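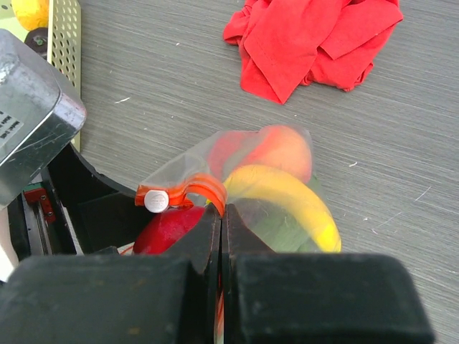 Pouran Rashti wrote that the second-floor recordings should be thrown out, as the base readings drifted all night and the only voice on them could be a radio.

I disagree on the first point and half agree on the second. Quoted text is below, trimmed.

> The EMF log from the Mohammadi house climbs slowly from
> 9 pm on. A slow climb is a battery going flat or a fridge
> cycling downstairs. I would not put any of it in the report.
> The clip everyone likes at the top of the stairs sounds
> like a dispatcher to me. Kandutbridge has a cab office
> two streets over.

The drift is in one meter. There were two on that floor, and the one in the back bedroom stayed flat until the breaker was pulled. I went through both logs again on Thursday. The hall meter is the older unit, the same one that drifted at the Karnover mill, and I would drop its numbers completely. The bedroom log can stand.

On the clip: it runs 13 seconds, with the voice in the last part. I put it through a low-pass filter at 1000 Hz and the words did not get any clearer, but the hiss before and after has the hard on/off edge you get from a squelch circuit. That supports the cab office. Against it, the second recorder was on the same landing and has nothing at that point except a floorboard. Stray radio usually gets in through a long mic cable. The first recorder had one and the second did not, so the difference between them proves very little.

What I would like to see before the report goes out:

1. The bedroom log as a plain text file, with the clock offset noted. The recorders were about 60 seconds apart by the end of the night and the notes do not say which one was right.

2. A repeat on the landing with the long cable and no people in the house. If the cab office comes through again, the clip goes in the "explained" section.

3. The cold spot on the stairs left out. It was taken with a surface thermometer pointed at a wall with a vent in it.

The Wirnness group used a shielded cable in September and offered to lend it. I can pick it up if someone else can get the key to the house.

Please trim your replies. The last digest was mostly quotes of quotes.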